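Open Day at Restholm Packs the Robot Lab 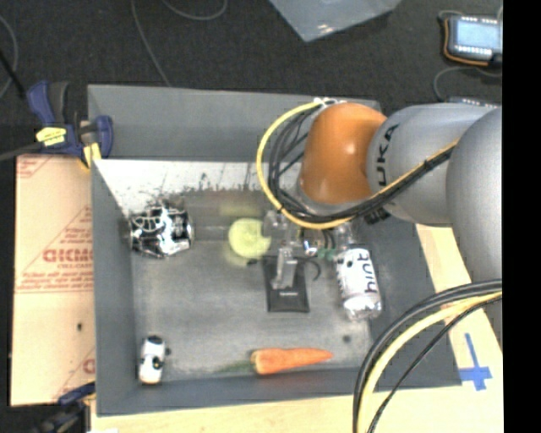 The doors at the Restholm workshop opened at 10 in the morning, and by lunchtime the line for the picking demo ran down the hallway and past the coffee table. In the end 185 people came through, which is a lot for a building that usually holds a couple of dozen engineers and their bicycles.

The December open day was the first one Restholm has held since it moved into the old printworks, and the big draw was Skeneo, the lab's project on teaching a robot arm to pick everyday things out of a jumbled bin. It's a job most of us do without thinking every time we dig through a kitchen drawer. For a robot it is still really hard, and watching one try it up close is great fun!

"People expect it to be fast, like in a car factory," said Waldemar Wysocka, who leads the project. "A car factory robot knows where the door panel is going to be. Ours has to look in the bin and figure out what it's dealing with, every single time."

The gray bin held the kind of mix you might find on the back seat of a family car. There was a bottle of hint water, a little white toy car, a carrot, a yellow-green ball and a few other odds and ends, with the arm and its loops of yellow and black cable working overhead. Kids loved the carrot. Several of them asked whether the robot was going to eat it, and one boy in a dinosaur sweater wanted to know if it could do a potato (the answer was yes, probably, if the potato wasn't too big).

Clear plastic is one of the toughest things on the list, Wysocka told the crowd. A camera tends to see straight through it, and a bright highlight on the bottle can look like an edge where there isn't one. Shiny wrappers cause trouble of their own, and soft items change shape as soon as they're squeezed. The round things are easy to see but like to roll off just when the fingers close.

All of that came up during the day. On one run the arm went down for the ball three times before getting it, and when it finally lifted clear the whole room clapped. On another it picked up the toy car first try and set it in the drop-off tray so gently that a woman near the front said "aww" out loud. Then it went back and missed the bottle completely. The team didn't seem to mind a bit. Every try, good or bad, gets saved and goes into the next round of training, and by the time the last group had left the running total for the project stood at 3147 picks.

The software that chooses where to grab is called Maeng, and visitors got a look at that too. On a screen in the next room it colored in the spots it liked best on each object, green for promising and red for forget it. You could hold your own keys or gloves under a camera and see what it made of them. A knitted hat got almost no green at all. A stapler did very well.

There was more to see upstairs. Giro, a small wheeled cart the lab is building to carry parts between benches, made trips up and down the corridor with a basket of candy on top. It stops whenever someone steps in its way, so with a crowd of children around it didn't get very far, but it was easily the most photographed thing on the second floor. Two students from the lab also ran a table where you could try a hand-held gripper on a pile of wooden blocks. After about 30 seconds with it you have a lot more respect for the robot. I got four blocks into a stack and knocked over somebody else's.

The afternoon talk was short and friendly, with plenty of time for questions. One retired mail sorter asked what this kind of machine would mean for jobs like the one he used to have. Wysocka said the group is mainly looking at sorting returned goods and donated items, work where warehouses have a hard time keeping people, and that he didn't want to promise anything about where it would be used ten years from now. It was a fair question and the two of them were still talking about it over coffee half an hour later.

Somebody else asked how the team picks its objects. Mostly from the grocery store and from their own homes, it seems. The lab keeps several shelves of them, and anything fresh, like the carrots, gets replaced often. The next goal is to reach 2000 more picks by spring using things the robot has never met before, and visitors were invited to drop suggestions in a box by the door. Last I looked it held a slip that said "spaghetti," one that said "my brother's shoes," and one with a very good drawing of a cactus.

Restholm plans to hold another open day in May. Entry will be free again, and the demo groups will be kept smaller so everyone can get near the bin. School classes that want a morning visit before then can ask at the front desk.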